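Plornico Voyle Garment Steamer
Section 6: Descaling and Storage

Descale the steamer when the scale light stays on after a refill. In hard water areas this may be every few weeks. Use Kilidia descaling powder or plain white vinegar. Do not use bleach or drain cleaner.

CAUTION: Unplug the steamer and let it cool for one hour before you open the drain plug. Water left in the boiler can scald.

Before you start

You will need a sink or bucket, a measuring jug, and a soft cloth.

1. Remove the water tank and empty it.
2. Mix one sachet of powder with 1000 ml of cold water. If you are using vinegar, mix equal parts vinegar and water.
3. Pour the mixture into the tank and put the tank back. It should click.
4. Plug in the steamer and set the dial to 3.
5. Hold the steam head over the sink and run it until half the mixture is gone.
6. Switch off, unplug, and leave to stand for 30 minutes.
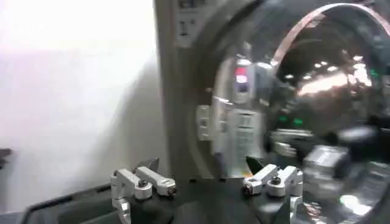 Once the standing time is up, tip the steamer over the sink and open the drain plug with a coin. White flakes in the water are normal. Rinse the tank, refill it with clean water, and run it through twice – more if you can still smell vinegar.

NOTE: Do not lose the rubber washer on the drain plug. A replacement is part 2061 and can be ordered from the Druststead service desk.

Storage

Empty the tank and leave the cap off overnight. Wind the hose loosely. A tight coil will crack the lining near the handle. Keep the steamer upright and away from frost. If it goes into a garage or shed, drain the boiler by October.

If the scale light is still on after two treatments, stop using the steamer and contact service.

Text: Lai-ching Chu. Checked by Yao-tsung Tam. Revised 07/09/2022.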